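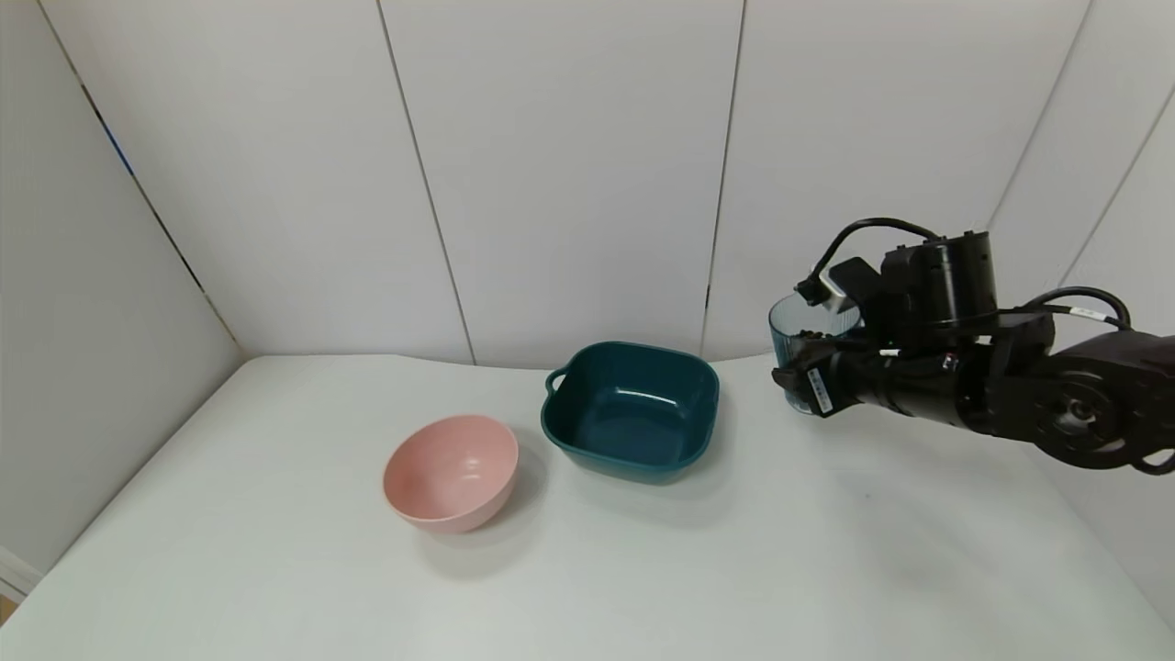 Fallari: a table of kitchen measures that aren't really measures

Print this page | E-mail this page

Last changed Jul 24, 2023

I grew up with a recipe for plum dumplings that calls for "a coffee bowl of flour, not the big one." My aunt knew which bowl. My mother mostly knew which bowl. I have no idea which bowl, and the dumplings I make are either glue or gravel depending on the year. Fallari started there, with me being annoyed at a piece of paper, and it has grown into something other people use, so it needs a proper README.

What you get is a set of 457 home recipes, typed up from cards, notebooks and the backs of envelopes, with every loose measure pulled out into its own table and matched (where I could manage it) to grams or milliliters. "A bowl." "A glass, scant." "Butter the size of an egg." "Milk until it looks right." All of it is in there, even the ones I couldn't crack.

Where the recipes come from

Two towns, Pandedberg and Skamow, which are on opposite sides of the same hill and will tell you they cook nothing alike. They cook very much alike! The Pandedberg cards use a glass for almost everything, dry or wet, and the Skamow notebooks prefer a bowl, and that accounts for a good half of the arguments I've sat through. Most of the paper was lent to me by families. A smaller pile came out of a church sale box, no names on any of it, and those rows say "unknown" in the household column.

I typed everything as written first, mistakes included, and only then made a cleaned copy. Both are in the download. Please use raw_text if you care how people wrote and clean_text if you just want to bake something.

The Skamow dialect spellings gave me the most trouble. There is a word in there that means either "heaping" or "leaning" and I've gone back and forth on it more than I'd like to say. It's tagged heap_q for now.

What's in the folder

recipes.csv – one row per recipe, with the title, household, town, decade if known, and both versions of the text.

measures.csv – one row per loose measure, pointing back to the recipe it came from. It gives the phrase, the ingredient, my best figure, a low and high guess, and how I got there.

phrases.csv – the list of 73 distinct measure phrases, after folding together things like "a glass" and "one glass, full." I was pretty conservative about folding. "A good glass" stayed separate from "a glass" and I will defend that.

vessels.csv – actual bowls, cups, glasses and spoons that people still had in the house and let me fill with water and weigh.

notes.txt – long, rambling, skip it unless a number looks wrong to you.

How the numbers were worked out

If the family still had the vessel, we filled it. Water first, then flour, then sugar if they had the patience. Flour got spooned in and leveled with the back of a knife, because that's how the older cooks did it when I asked them to show me. Nobody in Skamow sifts before measuring. In Pandedberg a few do, and they're marked sifted = yes.

If the vessel was long gone, I worked backward. A yeast bread with a known amount of water can only take so much flour before it stops being that bread, so you can corner the missing number from the other side. This is slow. It also means you eat a lot of test bread. For the standard Pandedberg glass I keep landing on 200 milliliters to the rim, and that's the value I'd use if you only take one thing away from this page.

Bowls are worse than glasses, by a long way. A glass more or less has a fill line in people's heads, right at the top or a finger below. A bowl widens as it goes up, so a finger below the rim can mean a big difference, and two cooks with the very same bowl will give you two different amounts and both be sure. I log the cook's own fill when I can get it, and the brim-full number next to it. The column names are fill_cook and fill_brim.

Sang-wook Heo did the second pass on all the weights and caught a mistake I'd been copying for months (I had subtracted the weight of the empty vessel twice on a whole page). He also wrote the little script that flags a recipe when the liquid and the dry stuff come out in a silly ratio. It isn't clever, but it works, and it's how we found the cake with no flour in it. The cake was supposed to have flour in it.

Wi, and how to read the confidence column

Every measure has a Wi grade. It started as a note to myself in the margin, "Wi" for "with it," meaning I measured with the real vessel in my hand, and then it spread to the whole column and now I'm stuck with the name. The grades go like this:

Wi 1: real vessel, original cook or somebody who learned from them.
Wi 2: real vessel, but we had to guess how full.
Wi 3: no vessel, worked backward from the rest of the recipe.
Wi 4: a guess, with a reason in notes.txt.
Wi 0: gave up.

Don't average across grades. I did it in the first version and the result was a "typical bowl" that matched no bowl in either town.

Things I'd use it for

Cooking, obviously. It's also been handy for a friend who teaches a unit on old household writing, and there's a nice bit of sorting-out to do if you like language – why does butter get compared to eggs and walnuts while lard gets a spoon? I'd love for somebody to look at that. The decade column is thin before the war years, so go easy if you're planning to draw lines on a chart.

Things I'd keep it away from

Please don't use it for canning. The pickle and jam recipes are typed as written and some of them would make you sick. There are 22 of those, tagged preserve = yes, and I left them in for the wording only. Same goes for anything about feeding babies or treating a cough, which old notebooks are full of.

It also isn't a picture of what a whole region ate. It's what two stubborn towns wrote down, and people write down cakes. Daily soup hardly shows up, since everybody's mother could make it asleep.

Names and privacy

Household codes are used in place of family names. If a card had a personal note on it (a few had sad ones) I left the note out unless the family told me they wanted it kept. Want yours out? Write to me and it goes out in the next version, no questions.

Known problems

Fractions typed before March may have a stray space in the middle, so "1 /2" in place of "1/2". I've fixed the ones I noticed.

"Cup" is a mess. In the older notebooks it means a small coffee cup. In the newer ones it can be an American cup copied from a magazine. Check the decade before you trust it.

Eggs are recorded as a number with no size. Older eggs seem to have run smaller, and I haven't done anything about that yet.

Three of the dumpling recipes are the same dumpling recipe. The households involved don't agree, so they're staying.

Using it and passing it on

Free to use, free to change, just say where you got it and don't sell the recipes back to the people who lent them. If you fix something, send me the fix with the row number. Photos of the original card are a big help. A photo of the finished cake isn't needed but I do enjoy them.

Print this page | E-mail this page

Comments

plumstone
My grandmother was from the Skamow side and "heap_q" is definitely heaping. Leaning would be a different ending. I can ask my uncle if you want it from somebody older.

Reply from the author
Yes please ask him! I'll hold the tag until I hear.

Marrow_and_Rye
I tried the poppy seed roll with the 200 ml glass and the dough came out way too stiff. Went down a finger on the flour and it was lovely. Is that one sifted?

Reply from the author
It is sifted, and I forgot to mark it. Fixed in my copy, will be in the next one – thank you.

tinlid
The csv opens with junk characters in the title column on my computer. Anyone else?

plumstone
tinlid, pick UTF-8 when you import it. Fixed it for me.

Oda K.
We always used the lid of the coffee tin for sugar. Do you take lids?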